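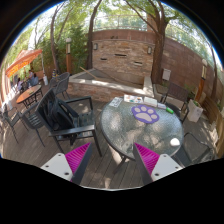
Dappled shade on the deck, with a purple paw-shaped mat on the glass-topped table.

Brigitta Gasser's Torex twin fires on the second kick, and what a noise it makes! She found it in May under a tarpaulin in Brastgate, minus its carburettor and most of its wiring, and paid 300 pounds for the lot. Urs Ortner rebuilt the magneto, Silvan Lüthi trued both wheels, and the tank (dented, but she loves it) kept its old maroon paint. We rode out together for almost 21 miles, up past the quarry and back through the lanes, and it pulled beautifully on every hill. The clutch still drags a bit when you stop at junctions. Next job is the dynamo, then a proper seat.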